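Chapter 7
Choosing a Night Patrol Service: The Skevo Rover

By now you have met robots that work indoors, where the floor is flat and somebody leaves the lights on. In this chapter we go outside, after dark, and look at a service you can hire by the month. The Skevo rover is a wheeled patrol robot offered with a base station, a repair plan, and a person at the other end of the line. I have a soft spot for it, I admit, but we will try to be fair and read the offer the way a careful buyer would.

Our buyer is Vikas Saxena, who looks after the grounds at Bautista, a housing estate with a long outer wall. He took the rover on trial in January and set it a loop of almost 1,000 yards, to be driven 2 times a night. As you read, keep his main question in mind: can the machine bring back pictures that are worth paying for?

Street lights help a camera and hurt it, often in the same picture. A pale wall under a lamp comes out bright and easy to check, while the far end of the same wall fades into the dark. Add a strong light shining toward the robot from down the road, and the glare spills over whatever is near it. The rover's own headlight warms up a patch of asphalt close by, and past that it has to make do with what the street gives it.
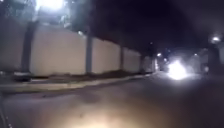 7.1 What the Monthly Fee Covers

Skevo charges $350 a month for the rover and its upkeep, with a setup fee of $200 paid once. The rival plan from Wosus, which we will come to in section 7.3, is priced by the hour and leaves repairs to the customer. Before you compare the two, write down what you would want from a night's patrol — the route, the hours, and how clear a picture has to be before you would act on it.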